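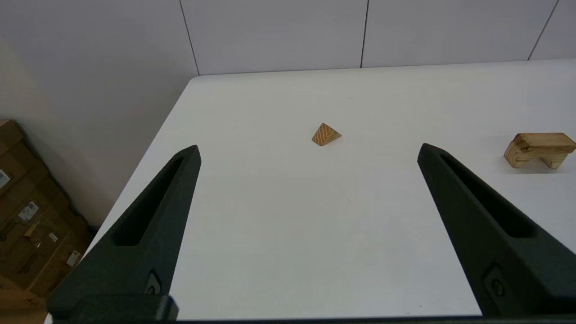

A pyramid block on the white table.

Igor Štefanec makes wooden blocks, and has done little else since he gave up fitting kitchens. His label is called Dorna. The blocks come in plain shapes, with no paint and no letters on them, and they are sold in cotton bags to kindergartens and to parents who find him by word of mouth.

We talked at a white table, which is where he likes a block to be looked at before it goes in a bag.

"Wood on wood, you miss things," he said. "My bench at home is the same colour as the blocks. I'd sand something, put it down and think it was done. On white you see the edge straight away."

He started with offcuts. A joinery called Kolář was throwing out short ends from stair treads, and he asked if he could take them away in his trailer. The first set he cut was for his niece. It had 16 blocks in it, and a couple of those were, in his words, "the shape of whatever was left over." She played with them for a whole winter. Her kindergarten asked for a bag, and then the one across the road wanted the same.

The pyramid gives him the most trouble. A rectangular block is four long cuts and two short ones, and the saw does most of the thinking. A pyramid has to come to a point, and the point can't be sharp.

"You bring all the faces up to meet, and then you have to spoil it a bit," he said. "Take the tip off with fine paper. Parents pick that one up first and press it with a thumb. If it hurts them, they put the whole bag back."

He doesn't match grain across a set. Some makers do, and he has seen sets from Monov where every piece could have come out of the same board. He thinks they are beautiful and charges less than they do. In his own bags one block might be pale and straight and the next one striped, and children sort them by that as often as by shape.
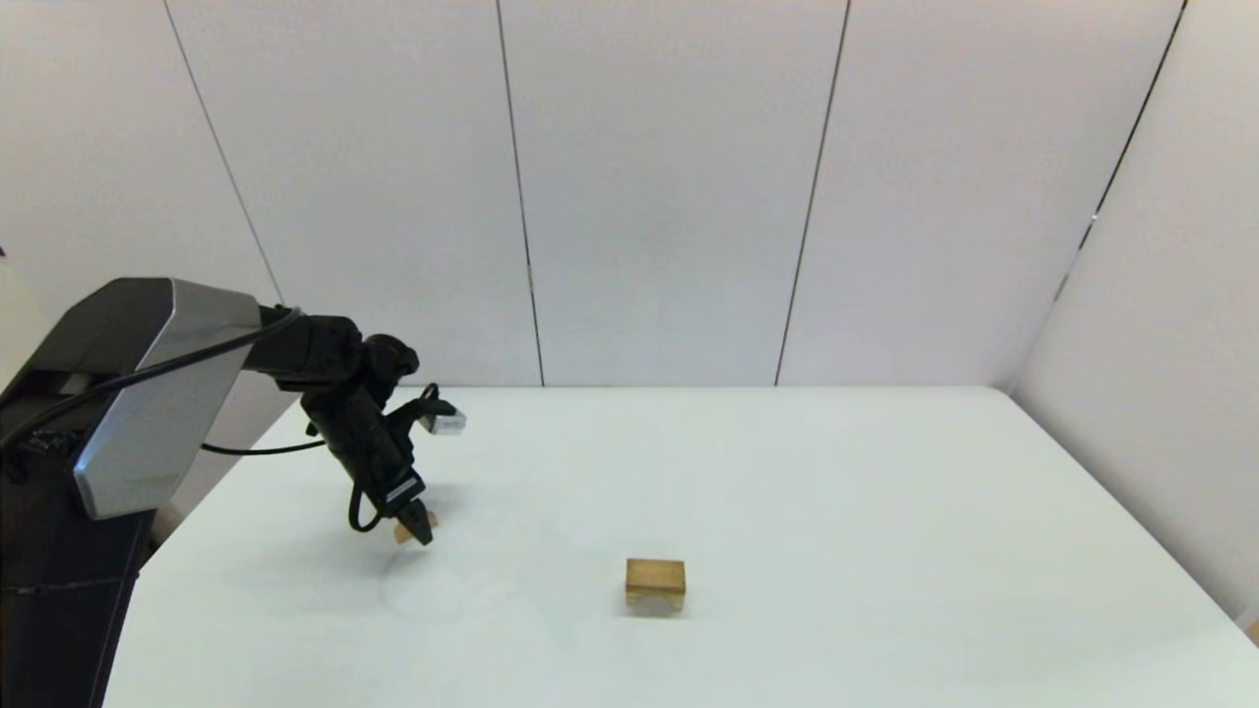 The finish is a food-safe oil, rubbed in with a rag and left for 2 days on a rack. He tried beeswax and went off it. It felt nice in the shop, he said, but it picked up every bit of fluff in a playroom, and by May he had a box of grey blocks sent back from a daycare in Kordale. He cleaned them, oiled them and posted them back without charge.

Last year he made 317 sets. He would like to make more, though the number people keep putting to him is 1000, and he can't see how he would get there without handing over the sanding.

"The sanding is the job," he said. "Cutting is one afternoon. If I give away the sanding, I'm a bloke who owns a saw."

I asked which shape he would keep if he could only make one. He didn't take long over it. He would keep the small rectangle, the one twice as long as it is wide. Two of them side by side make a square, so a child can build a wall, turn a corner and put a floor across without running out of the right piece. Everything else in the bag, he said, is there for decoration, and that includes the pyramid.

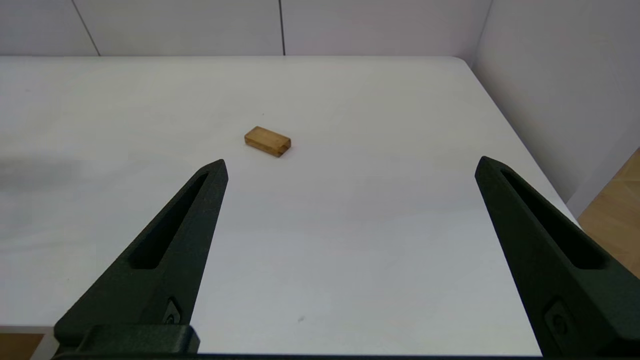 Petra disagrees with him on this, and told me so while he was packing up. Her view is that a wall is only a wall until it has a roof, and that the children she has watched go looking for the pointed one before the building is half finished. She would put two pyramids in every bag and take out a rectangle to make room.

Igor has heard this before. "She's not the one sanding them," he said.

The next lot will be beech, from the same joinery, with a slightly bigger rounding on the corners. He has also been asked for a half-size set for travelling and has said no so far, as the pieces would be too small for the youngest children. Orders for Christmas close when the timber runs out.

3 September 2025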